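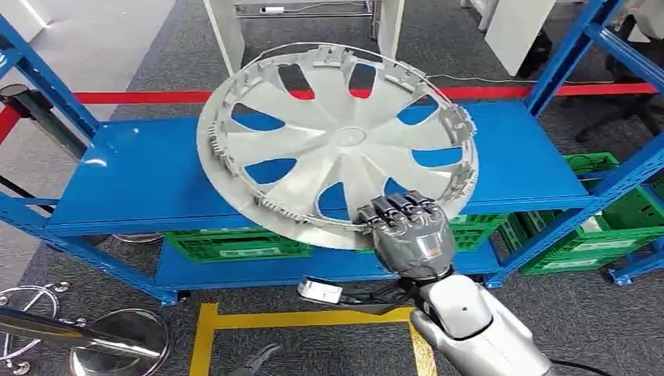

Figure 3. Back of a hubcap with its clips, at the blue shelving.

3.2 Storing the hubcaps

The parts store at Sandholm had no fixed place for hubcaps. In February we listed 30 of them, kept in 2 different rooms. Our plan puts them all on the blue steel unit, with small parts in the green crates.

Each hubcap is checked from the back before it is shelved. The clips around the ring are the part most often broken, and a cap with 2 or more missing goes on the reject list. Caps that pass are laid flat, face up, and never stacked more than three high. Crate labels follow the Clirstead numbering.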